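Notebook, Taipe bench, 2018-08-07
Hand-held gripper: Kistau blue tips against Skerberg tips, snack box 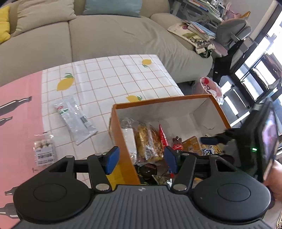 Does the wider opening help with mixed packets? Only for the bread and the larger bags; on slim items the extra travel costs time and gains nothing.

Setup: blue rectangular tips, open cardboard box, contents left in a jumble. Stroke set to 90 mm. 20 picks per tip set, same operator (me).

Kistau tips: foil wrappers fine if approached from above. The flat face slides on clear film when the packet lies against the box wall. Red stick package OK at an angle. Small bottle rotates in the grip unless taken near the middle.

Skerberg tips: better on film, worse on anything lying low among other packets, too thick to get between them. Swapped back after the first set.

Linkage screws: left side had play again, retightened. Usten controller logged closing force up to 800 g before slip on the bread wrap. Log is run 254.

Belmiro Amaral wants the bottle repeated with the slower close. To do: trim one pair of Skerberg tips, rerun low picks, check pad wear.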